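**Haltier opens the Flulter Tableware Library, with 299 plates, saucers and trays to borrow**

*For release in February*

Haltier is opening the doors of the Flulter Tableware Library this February, and we could hardly be more excited. The library lends plates, saucers and serving trays to anyone in town who is short a few for a birthday, a block supper or a first apartment. You sign up, pick what you like from the shelves, take it home, eat from it and bring it back.

The collection opens with 299 pieces. Most came from local kitchens during a call for donations last fall, when people turned up with plates wrapped in newspaper, dish towels and, in one case, a pair of ski pants. We asked for anything in good shape and we didn't ask for sets. That turned out to be the best decision of the whole project, as the shelves are full of odd plates that somebody once picked out one at a time and clearly loved.

"I thought we'd get a lot of plain white, and we did get some," says Dilani Fakir, who runs the library. "But then came the fruit and the animals and the funny faces. People kept telling me which plate had been the one their kids fought over. I wrote as much of that down as I could – it's going on the little cards that go home with each loan."

Borrowing works by the tray. Members choose a tray, fill it with whatever mix they want and carry it to the desk, where the pieces are checked for chips and noted on the loan card. A loan lasts 5 days, long enough to get through a weekend party and the washing up.
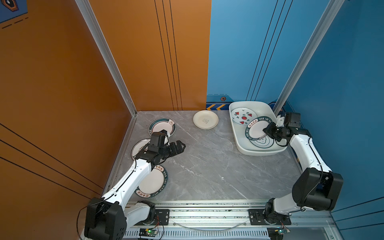

Mixing is very much encouraged! A plate with watermelon slices sits happily next to one with a dark green rim, and a little cream saucer with an animal sketched in the middle is just right for olives, a tea bag or the last cookie. Members who would rather have everything match can ask for the Zaugg shelf, a plain white dinner service of 102 pieces bought for larger gatherings. It can be reserved up to a month ahead and has its own padded crates.

The library is in the front room of the old Sestum building, in the space that used to be the shoe repair counter. The counter is still there, sanded and oiled, and it makes a very good spot for unpacking. Shelves run along the long wall, with dinner plates at waist height, side plates above them and saucers at the top with a step stool close by. Trays stand upright in a rack by the door.

Membership is free for the first year. Plates should come back clean and dry, and the dishwasher is fine for everything except pieces marked with a blue dot on the back, which need washing by hand. Breakages happen, and there is no fine for the first one. Please bring back the bits, wrapped up well, so the plate can be taken off the list and its card kept in the album at the desk.

Donations are still welcome. The shelves have room for 1000 pieces and there are a few things the library is especially short of:

- soup plates and deep pasta bowls
- small saucers, with or without cups
- serving trays with a raised edge
- children's plates, the sillier the better

"If you have one plate left from a set and you never know what to do with it, that's the one I want," says Fakir. "It will get used. Somebody will put a slice of cake on it within the month."

The first afternoon of lending starts at 2 p.m. with coffee and lemon cake, served on plates from the collection. Guests can sign up on the spot and go home with a tray that same day. Bring a sturdy bag or a box, and a towel or two to put between the plates.

**About Haltier**

Haltier sets up shared household collections and looks after them with the people who use them. The Flulter Tableware Library is its first collection for the kitchen and dining table. Questions about lending, donations or press visits can be put to Dilani Fakir at the library desk during opening hours.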